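자카드네스, 중고 데스크톱 분해·조립 셀의 설치 및 정비 절차 공개
자카드네스(Jakance Cadness) 보도자료 | 2월 | 즉시 보도 가능

산업 자동화 업체 자칸스(Jakance)는 데스크톱 컴퓨터 본체의 내부 부품을 로봇 팔로 다루는 작업 셀 '캐드니스(Cadness)'의 설치 기준과 정비 절차를 문서로 정리해 공개한다고 밝혔다. 문서는 셀을 직접 운용하는 재정비 업체와 교육 기관의 정비 담당자를 대상으로 한다.캐드니스는 알루미늄 작업대 위에 본체를 눕히고 측면 덮개를 연 상태에서 작업하도록 구성된다. 설치의 첫 단계는 작업대와 로봇 받침의 위치를 맞추는 일이다. 자칸스는 작업대 프레임의 볼트를 조인 뒤 네 모서리의 수평을 재고, 로봇을 저속으로 움직여 기준점 4곳을 차례로 확인하도록 했다. 한 곳이라도 허용 범위를 벗어나면 나머지 점검을 진행하지 않고 작업대 고정부터 다시 한다.

본체의 위치도 기준점에 포함된다. 같은 제조사의 제품이라도 케이스 크기와 전원 공급 장치의 위치가 모델마다 다르므로, 모델이 바뀌면 좌표를 새로 등록해야 한다. 등록에 걸리는 시간은 숙련된 담당자 기준으로 20분이다.

부품 고정구는 본체 왼쪽에 둔다. 하드 드라이브는 세워서 꽂고, 파란색 플라스틱 가이드가 붙은 드라이브는 가이드를 떼지 않은 채로 꽂는다. 고정구를 교체한 뒤에는 로봇이 드라이브에 접근하는 높이를 다시 입력해야 한다.
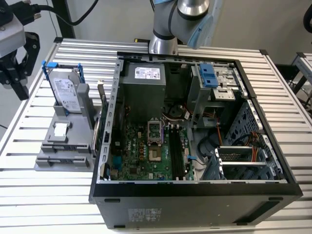
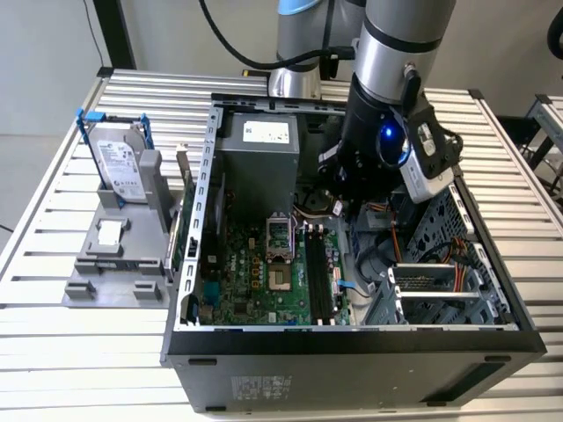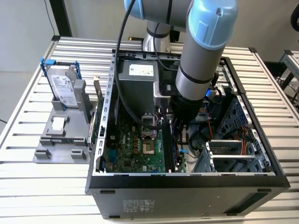
눕혀 놓은 데스크톱 본체와 그 위로 내려온 로봇 팔. 왼쪽 고정구에 하드 드라이브가 세워져 있다.

일상 점검은 하루 2회, 작업 시작 전과 교대 시간에 한다. 담당자는 그리퍼 손가락 안쪽을 보풀이 없는 천으로 닦고, 체결 나사가 풀렸는지 손으로 확인한다. 손목 카메라의 렌즈는 별도의 천을 쓴다. 그리퍼를 닦은 천에는 금속 가루가 남아 있을 수 있어 렌즈에 사용하지 않는다.

케이블 점검은 로봇을 정지시키고 비상 정지 버튼을 누른 상태에서 한다. 팔을 따라 내려오는 케이블은 관절이 가장 많이 굽는 자세에서도 당겨지지 않아야 하며, 늘어진 부분이 본체 내부의 전선 다발에 걸려서도 안 된다. 피복이 눌리거나 갈라진 케이블은 테이프로 감아 쓰지 않고 교체한다.

자칸스 현장 기술 책임자 엘비아 베세라(Elvia Becerra)는 "고장 접수를 받고 가 보면 로봇보다 고정구 쪽을 먼저 봐야 하는 경우가 많다"며 "드라이브가 조금만 기울어도 그리퍼가 모서리를 잡게 되고, 그 상태로 계속 돌리면 손가락 패드가 한쪽만 닳는다"고 말했다. 베세라 책임자는 "패드를 갈기 전에 고정구의 홈과 바닥 볼트를 확인해 달라고 안내하고 있다"고 덧붙였다.

메인보드 주변 작업에는 별도의 속도 제한을 적용한다. CPU 소켓이 비어 있고 고정 레버가 올라간 본체에서는 그리퍼가 소켓 위를 가로지르지 않도록 우회 경로를 지정한다. 메모리 슬롯에 접근할 때는 슬롯 바로 위에서 한 번 멈추고 카메라로 위치를 확인한 다음 하강한다. SATA 케이블과 전원 케이블은 본체를 올려놓기 전에 담당자가 손으로 정리한다.

충돌 감지로 로봇이 멈췄을 때의 복구 순서도 문서에 담겼다. 담당자는 먼저 그리퍼가 부품을 잡고 있는지 확인하고, 잡고 있으면 손으로 부품을 받친 뒤 수동 조작으로 그리퍼를 연다. 이후 팔을 수직으로 들어 올려 케이스 밖으로 빼낸다. 케이스 안에서 팔을 옆으로 움직이는 조작은 금지된다. 재가동 전에는 기준점 점검을 처음부터 다시 한다.

정비 기록은 협력사 자크비(Zarkby)의 관리 프로그램 '뱅(Bang)'에 입력한다. 점검 항목은 모두 8개이며, 담당자 이름과 교체한 부품의 번호를 함께 남긴다. 종이 점검표를 쓰는 현장은 같은 양식을 인쇄해 사용할 수 있다.

문서는 한국어와 영어로 제공되며, 기존 고객은 담당 영업 창구를 통해 받을 수 있다. 그리퍼 패드와 고정구 교체품의 주문 방법은 문서 뒤쪽의 부록에 실렸다.

문의: 자칸스 현장 기술팀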